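L'atelier Rizvi rouvre ses portes en novembre avec une collection de tables décorées pour les familles

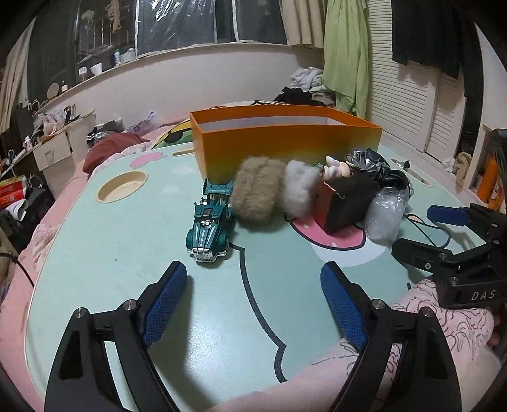

Table vert menthe à motif de visage, avec langue et cœur roses.

C'est avec une joie que nous avons bien du mal à cacher — et pourquoi la cacher, après tout ? — que l'atelier Rizvi annonce sa réouverture au public en novembre, dans ses locaux agrandis du quartier de Dedbridge. Les habitués retrouveront l'odeur de la peinture, la cafetière du fond et le grand portail bleu qui grince toujours un peu, et les nouveaux venus découvriront une maison qui dessine et décore du mobilier pour les enfants, les écoles, les ludothèques et tous ceux qui aiment manger, dessiner ou jouer autour d'une table qui a bonne mine.

La nouvelle collection, baptisée Waveck, réunit des tables aux couleurs douces et aux dessins francs : des visages, des animaux, des nuages, quelques légumes aussi, à la demande insistante des cantines. Les motifs sont dessinés à la main dans nos murs, puis imprimés et protégés par un vernis qui se nettoie à l'éponge. Pendant la préparation de la collection, nous avons reçu 1 437 dessins d'enfants, envoyés par des classes et des centres de loisirs de toute la région. Nous les avons tous regardés, parfois deux fois, et 166 d'entre eux seront accrochés dans l'entrée de l'atelier jusqu'à la fin de l'hiver.

Trois formats seront proposés, du petit bureau individuel à la grande table de groupe. Les établissements scolaires pourront les emprunter gratuitement pendant un mois grâce au programme Workbridge, qui met à leur disposition 100 tables de la collection, livraison comprise. Les demandes se font par simple courrier ou directement au comptoir, où l'on prendra volontiers le temps de parler des couleurs, des hauteurs et de la place qui reste entre l'armoire et le radiateur.

Le jour de la réouverture, les portes seront ouvertes dès 10 heures. Au programme : visite de la salle d'impression, coin coloriage pour les petits, vente de pièces de fin de série et, vers 16 heures, un goûter pour lequel nous avons prévu 200 parts de gâteau — venez tout de même de bonne heure si vous tenez à celui aux pommes. L'entrée est libre et les poussettes passent sans difficulté par la cour.

L'atelier tient enfin à remercier chaleureusement ses voisins de Dedbridge, qui ont supporté les travaux, le bruit et les camions avec une patience admirable, et qui nous ont même, certains matins, apporté des croissants.

Contact presse : service communication de l'atelier Rizvi, à Dedbridge. Dossier complet et catalogue de la collection Waveck sur demande.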